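Pavstead Makers' Help Board

Print this page | E-mail this page

Five-finger hand or two-finger gripper for boxy parts off a conveyor?

Posted by mollcombe_tinkerer

Hi all, long-time reader, first time actually typing something. I've been handed the job of picking end effectors for a small sorting line and I'm going in circles, so I'd love to hear from anybody who has been down this road already.

The short version is this. We have a belt, we have plastic bins, and we have gray housings that need to go from one to the other without getting scuffed. The housings are boxes with one round opening, they all weigh nearly nothing, and they never arrive facing the same way. My boss saw a demo of a humanoid hand and came back very excited. I used two-finger grippers at my last job and I know what they do and don't like, so I came back a lot less excited. We agreed to try both, and I got the hand up first.

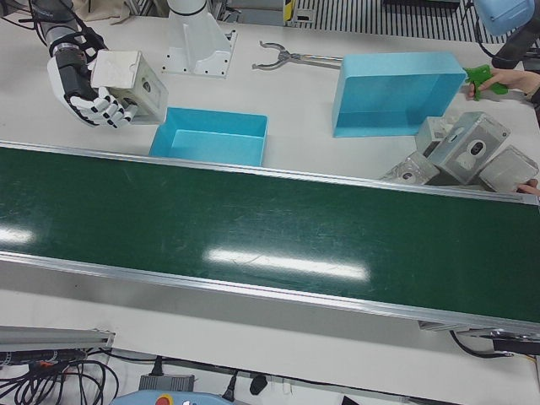 My main worry is what happens when the fingers meet a smooth corner, and I've been fiddling with that for most of a week. The pads are nice and grippy, but it took a lot of poses before I found one I liked. What I've settled on is coming in from below and from the side, so the fingers curl around the lower corner of the housing and the round recess stays clear. The other candidate is the metal two-finger one with the claw-like jaws, lying loose on the table over by the pedestal. I haven't bolted that one to anything yet, and those curved jaws bother me a bit for flat-sided parts. Am I right to be bothered?

Other things I'm chewing on:

- The hand has way more joints to tune. I saved 43 poses before I started deleting them, and I still couldn't tell you why some of them worked.
- The belt surface is glossy and throws back the overhead lights as a long white streak. My camera does not enjoy this. Is that a camera problem or a lighting problem?
- We want about the same setup to handle odd-shaped stuff later on (handles, little tools, that kind of thing), which is my boss's big argument for fingers.
- I've been given until December to choose, and I would really like to not buy everything twice.

I'm not asking anybody to do my job for me, I'd just like to know what you tried and what you'd skip. Thanks!

Ville Väisänen

Oh, I have been exactly where you are! I ran this same comparison a couple of years back and I still have the notebook, so I went and dug it out before answering.

First, the claw-like jaws. Yes, be a little bothered, but don't give up on them. Curved jaws touch a flat box along two thin lines, and when the box isn't square to the jaw it pivots. I printed flat inserts for mine, stuck thin rubber on the faces, and the pivoting mostly went away. It took me an afternoon and most of a spool of filament I'd been meaning to finish. If you can get flat fingers from the maker then do that and skip the craft project.

Second, the hand. I was on your boss's side going in and I ended up somewhere in the middle. For boxes that are all the same, I could not find a reason to keep it. My two-finger setup did 2000 picks over one long stretch with 7 drops, and the hand was slower on every part I gave it (I didn't push it to the same number, I ran out of patience first). Where it won was the odd stuff. Anything with a handle, anything curved, anything where a parallel grip only had one good place to grab. So if the odd-shaped parts are really coming, the argument is fair. If they're a maybe, I'd park it.

Your pose sounds right, by the way. I'd only add that you should test it with a second box leaning on the first. A grip from below needs room, and in a pile there isn't any. I had a beautiful corner grip that worked on every single box sitting alone and then shoved the neighbor across the table as soon as there was one. I ended up with two poses, one for loners and one from the top for crowds, and a very dumb rule for choosing between them. The dumb rule is still running.

On the glare — start with the lights. I spent money on a polarizing filter and it helped some, but moving the lamp so the reflection fell outside the pick area helped a lot more and cost me nothing. If the lights are in the ceiling and you can't move them, tilt the camera before you buy anything. Exposure comes after that. Lock it! Auto exposure and a shiny belt will have you chasing ghosts.

The other thing I'd look hard at is where the camera goes. I went back and forth between a fixed one beside the table and a small one at the wrist, and I now use both, with the fixed one deciding which part to go for and the wrist one handling the last bit of the approach. Be warned that the wrist view takes getting used to. The gripper eats a big part of it, and depending on how the wrist is turned, the whole room goes sideways. 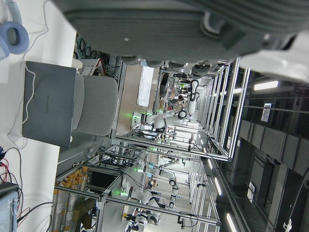

View from the wrist camera, with the gripper across the top and the arms in their aluminum cells.

What I check in a view like that is how much the gripper housing blocks and what bright things get in. With ceiling tubes in view like that, auto exposure darkens everything else, and your gray housing against a dark green belt turns into mush. My cure was to have the software ignore any picture taken before the wrist was pointing down at the part. I also tell people to look at how much clutter the camera will see on the way. Glowing lights on other arms, cables, rails, somebody's laptop on a desk. A matching routine that works great over a clean belt can get very creative when it sees all that.

Controllers, since you'll get there next: I used an Oria box for the first half and an Ikonen one for the second. The Oria was easier to teach by hand and the Ikonen was easier to script. If you're going to be saving and deleting dozens of poses, you want the one you can script, and you want names on your poses. "corner_low_left" beats "pose 31 new new" every time. Ask me how I know.

If it were my money I'd buy the two-finger with flat fingers and a quick-change plate, and keep the hand on loan as long as they'll let you. The plate is the part I'd fight for. It took my swap down from an hour of swearing to a couple of minutes, and you can stop treating this as a forever decision.

beltandbraces

two finger. get the flat pads. done

also check your cable routing at the wrist before you run it fast, ask me about the one I ripped out

gearhead_aunt

Mostly agree with Ville, but I'd push back a little on speed. I think the hand gets called slow because people close all the fingers on every pick. For a light box you may only need the thumb and two others, and leaving the rest parked saved me a good chunk of time. It's worth a try before you write it off.

I'd also run the same test on both. Same parts, same bins, same belt speed. I did 20 picks with a bin lying flat and 20 with it tipped on its side with the opening toward the arm, and the tipped one changed my mind about which gripper I wanted, mainly down to how bulky the wrist was going in. The big hand kept wanting to bump the rim. Different bins and a different hand from yours, so take it for what it is.

I never got on with the polarizing filter either. A strip of matte tape down the belt worked okay until it started to peel. I'm still looking for something better there, so if you find it, please come back and post!

Last updated: 24th October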